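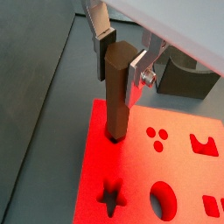 Tolera reckons the hex hole is too tight and wants it opened up before anybody cuts another board. Says a six-sided block only has to be a few degrees out and it sits on its corners and goes nowhere. Agree about the corners, not sure about opening it up. If the hole gets slack it'll take the round ones as well and then what's the point of a shape board.

2020-04-25, bench notes, shape boards for Plornden

Quiet in, got more done than all week. Red foam, Mowat sheet, same batch as the last lot. Cuts lovely when the blade is new, tears at the inside corners when it isn't. Changed blade after the star. Should of changed it before.

Star: five points, all need to stay sharp. Don't sand the points, Dimel did that on the trial board and they went to mush. Cut from each tip inwards, lift blade, turn board, go again. Slow. Worth it.

Hex: tall brown block. Goes in fine if you start it upright and give it a little twist as it drops. Goes in badly if you lean on it. Marked one flat with pencil so I know which way round I've tried, all six should be the same but I don't trust my own cutting yet.

Other thing with the hex, height. It's a tall piece so any lean at the bottom is a big lean at the top. Good for practice, annoying for testing the hole. Try a short offcut next time, same section, and see if Tolera's complaint goes away. If it does then the hole is OK and it's the block.

Tried 29 goes with the hex, wrote down 195 for the star by mistake, that's the job sheet number. Ignore the 195 in the margin.

Then the peg board. Mixed shapes, slots, a cross, an oval, the lot. More holes than I'd of put on one board but Plornden asked for it that way.
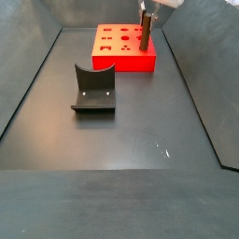
Dark peg upright at the right of the red block, by the cross.

Notes on that one:
- cross is the fiddly cut, four inside corners and each wants to tear
- three little round holes in a triangle, drill these, don't cut. Knife makes them egg shaped
- oval and the plain round one, make sure the pieces can't swap. Check with the actual pieces not the drawing
- the arch shape at the front, ask Trurow what piece is meant to go in it, drawing doesnt say

Foam order: 70 sheets, ref 3142, on the Trurow account. Ask if they'll do the same red, the trial pieces faded by the window and the customer noticed.

To do Monday: short hex offcut. New blades, whole box this time. Rub out the 195. Leave the hex hole ALONE till Tolera and me have both had a go with the short one.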